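Nernness: Frequently Asked Questions

Hello, and thanks for stopping by! Most of what follows comes straight out of the letters people send us, and I've tried to answer the way I would if you were sitting across the kitchen table from me. If you're brand new, you can read from top to bottom. If you're stuck on the lighthouse door (so many of you are stuck on the lighthouse door), feel free to skip down to it.

Natalia Tapia, Morero

What kind of game is Nernness?

It's a side-view exploration game with a good deal of jumping, a fair amount of talking, and a little bit of fighting. You play as Khosravi, a mapmaker who has been sent to chart a valley that keeps rearranging itself overnight. You walk, climb, swim once you've found the flippers, and draw what you find into your map book. The map book is really the heart of the whole thing. Doors remember whether you've drawn them, and a few of the folks in the valley won't speak to you until they've seen their own house on the page.

The full valley has 1,288 rooms. Some are tiny (one is a cupboard, and I'm very fond of it) and some take a good long while to cross.

How long does it take to finish?

That depends so much on how you like to play! Someone who heads straight for the mountain can reach the ending in an evening or two. Most of our early players took some 13 hours, and the people who want every last room drawn should plan on a lot more than that. There's no clock and no penalty for dawdling.

Do I need a controller?

You don't. Everything works on a keyboard, and you can change any key you like from the Settings menu. I play with a controller myself, mostly out of habit, and the swimming feels a touch smoother with a stick under your thumb. If you plug one in while the game is running, give it a few seconds and the button pictures on screen will switch over by themselves. If they don't, go to Settings, then Controls, then Find Controller.

What will it run on?

Any ordinary desktop or laptop computer from recent years should handle it without fuss. The art is all small hand-drawn tiles, so it doesn't ask a lot of your graphics card. If things feel choppy, turn off Fog and Water Shine first. Those two do most of the heavy work, and the game still looks lovely without them. There's no version for phones or tablets yet. We've tried it on a phone, and the map book was so small that we gave up and went to lunch.

Can I choose how hard it is?

Yes, and you can change your mind as often as you want. There are three settings: Stroll, Hike and Climb. On Stroll, falling doesn't hurt you and the creatures give up quickly. Hike is what we had in mind while we were building the rooms. Climb takes away the resting benches between towns, so please don't pick it for your first trip unless you enjoy that sort of thing. You won't miss any story on any of them, and the ending is the same for everybody.

How does saving work?

The game saves whenever you close the map book and whenever you sit on a bench. You'll see a small feather in the corner while it's writing, and it's best to let the feather go away before you quit. You have 10 save slots, so a whole family can share one copy with room left over. To copy a save, highlight it on the title screen and press the Map button.

If you've lost a save, please don't start a new game in the same slot! Write to us first. The game keeps the previous save tucked away as a spare, and we can very often walk you through getting it back.

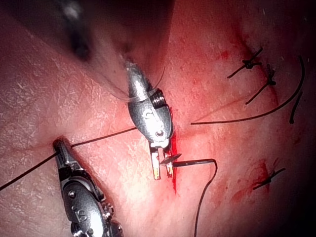
Where is the key to the lighthouse door?

Here we are at last. There isn't a key, and I'm sorry for all the evenings this one has eaten. You need to have drawn the lighthouse from the outside, and from both sides. Most people draw it from the beach and then climb straight up to the door. Go back down, take the rope bridge past the goats, and open your map book on the far rock. When you return, the door will be open and the keeper will be grumbling at you from the stairs.

I've jumped down the well and can't get out. Am I stuck?

You're not stuck, I promise. Let the water carry you to the left until you bump into the wall, then hold Up. There's a ladder in the dark there. If you've turned off Water Shine, the ladder is harder to spot, so you may want to switch it back on for a minute.

Why won't the baker talk to me?

She's waiting for you to draw the mill. The mill moves, so check your map book at the town sign each morning in the game. On the day when the sign points uphill, go uphill. Once the mill is on the page, she'll talk your ear off, and she has one of the best side stories in the valley, so do sit down and listen to the whole thing.

What do the blue stones do?

I'd like you to find that out for yourself, but I'll give you a nudge. Carry one into Stamden at night and stand near the fountain. There are 100 blue stones altogether, and you certainly don't need them all to see the ending. A little counter appears on the back page of the map book after you've picked up your first.

Can two people play together?

There's a helper mode for two people on the same computer. The second player is the lantern, which can float a short way from Khosravi, light up dark corners and distract creatures. It was made with small children and patient grandparents in mind, and it's turned out to be a favorite of ours too. The lantern can't be hurt and can't get left behind. To switch it on, press Start on a second controller at any time. We don't have online play, and we don't have plans to add it.

Is it all right for children?

I'd say so for most of them, though you know your own child best. There's no blood and no swearing. A couple of the caves are gloomy, and the big owl startles nearly everyone the first time. Under Settings you'll find Gentle Owl, which makes her walk in slowly from the side of the screen. There's a fair bit of reading, so younger ones will want somebody next to them for the talking parts.

Can I make the text bigger?

Yes. Text comes in four sizes, and you can also swap the handwriting letters for plain ones, which a lot of people find easier on the eyes. You can turn off screen shake and flashing lightning, and you can have the blue stones marked with a shape as well as a color. If there's something you need that isn't there, please tell us. Several of those choices are in the game purely on account of a kind letter.

May I stream it or make videos?

Please do! You don't need to ask, and you're welcome to earn money from your videos. The music is all ours, so it shouldn't cause you any trouble. If you could leave the very last room out of your titles and preview pictures, other players will be grateful to you.

Will there be more of it?

We're working on a free update called The Stamden Road, which adds a new stretch of country beyond the town and a handful of people to meet along it. I'm hoping for August. I've been wrong about dates before, so treat that as a wish. Your current saves will carry over, and the road will open for anyone who has already reached the fountain.

I found a bug. Where do I send it?

Use Report a Problem on the pause menu if you can, as it tucks your room number in with the message and saves us a good deal of guessing. Otherwise the contact form on this site is fine. Tell us what you were doing just before it went wrong and which difficulty you were on. A picture of your screen helps if you have one. We're a very small team, so a reply may take several days, but every letter gets read, and usually read out loud.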